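Notebook, gripper bench
22/04/2026

Budget day, or the first half of it anyway. I promised to get the equipment list for the September round into some kind of shape before I forget what the hand-held pair has been teaching us, so bear with me, this runs on a bit.

The big line is still the arms. Cattaneo came back with a lead time of 7 weeks, and Ulirham hasn't answered my second message (I'll try again after lunch). I'd like to hold off signing for either one until we know which fingers we want on the end, and cloth is what will settle that. Soft black things are the hard case, so that's where I've been looking.
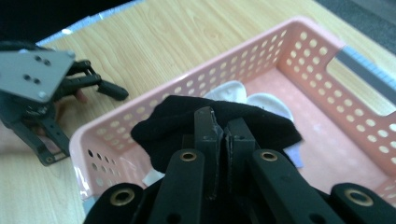 Basket work, black cloth in the fingers, white pieces still in the basket.

What I'd put money on first is spares for the hand-helds. The finger tips are getting worn, with a little chip on one of them, and the foam on the pads is fraying too. Sosero sells replacement pads in packs of 56 and I have one pack down, plus a set of finger plates. It comes to 132 dollars with shipping, and I would happily pay that today out of the small parts money if everyone's agreeable.

Second, baskets. I love the pink one, I really do, but a second color would help us a good deal, and so would a plain one without holes. They're cheap enough that I haven't bothered getting a quote.

Third, and this is the one I keep going back and forth on, lighting. We get strong glare off the tabletop, and I'd like a diffuser panel or at least a matte mat to cover the wood. Flilodbridge has a panel kit at 702 dollars, which made me wince a little. I've penciled it in with a question mark and put the mat on the line underneath. 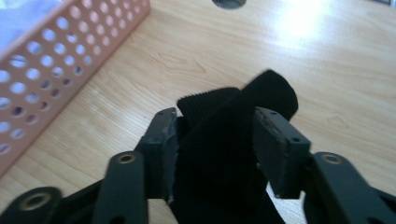 Can the spare pads wait and go in with the September order?
Better to buy them now, from small parts, and leave September for the arms and the lighting.

Still to do: chase Ulirham, ask Cattaneo whether the mounting plate is included in their price, measure the table for the mat. I've left the arm line blank in the spreadsheet until both quotes are in, so please don't fill it with last year's number!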